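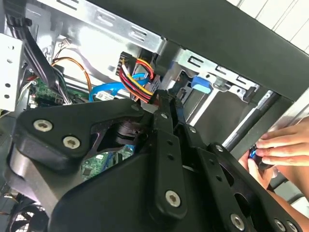 Photo: Girneo

Home | Talks | Notes | Archive | Contact

Intake weights and refeeding – speaker notes

Slide 2. Pidach shelter, 3031 intake records for dogs. Of these, 1586 had a body condition score entered on day one. Everything after this slide uses the scored group only.

Slide 3. Scales. Hoker site used a walk-on platform, Rizk site a hanging sling. Sling readings were dropped for dogs over 50 pounds. Mention this before the chart goes up.

Slide 4. Feeding. Small meals, four a day, first week. Vet sets the starting amount – do not read out the table, it is in the handout.

Slide 5. Weigh-ins. Same scale, before the morning meal. About 60 percent of the charts had no time written down. Pause for questions.

Slide 6. Open items: puppies, nursing mothers, transfers between sites. No data on these yet.

Comments

Is the handout posted anywhere? The link under January goes to the old cat talk.

We dropped our sling too. Large dogs would not hang still for a reading.

Does the scored group include owner surrenders?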